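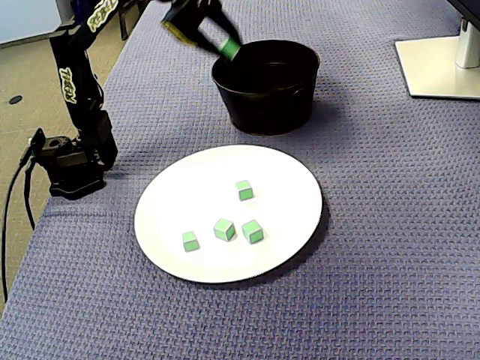

I got into film boycotts by way of my own bad habit, which is reading the replies under trailers until two in the morning. For this section I looked at one film, Trokby, and the month before it opened in January. I pulled 4000 posts that used the boycott tag and read every one myself (my eyes have forgiven me, mostly). Sorting them was slow going: you have one short post in front of you and you have to decide if it really counts. A post saying "skip it, the songs are dull" isn't a boycott call to me, even with the tag on it. In the end 929 posts asked people to stay away for a reason outside the film itself, and those are the ones I use from here on.

What surprised me was how much the star's interview on Flurkell did to the numbers! Before it aired, the tag was limping along. Afterward roughly 55 percent of my 929 posts showed up, and plenty of them quoted her "I don't read any of it" line back at her. Ellis saw the same bump with Dromel, so I don't think I'm imagining it.

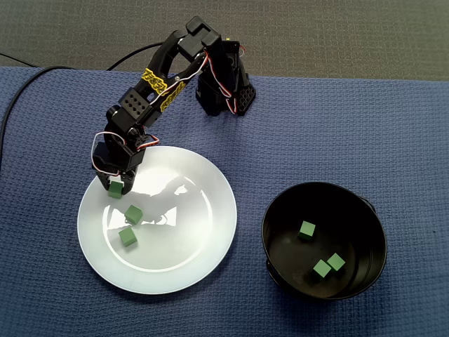 **Figure 2.** Robotic arm reaching over a round white plate on a blue mat.

Emlyn Ellis also argues that fans do half the work, by answering with the tag still in their posts. I'd go along with that for Trokby, though I'm less sure about Ifans, where the fans mostly stayed quiet and the tag kept climbing anyway.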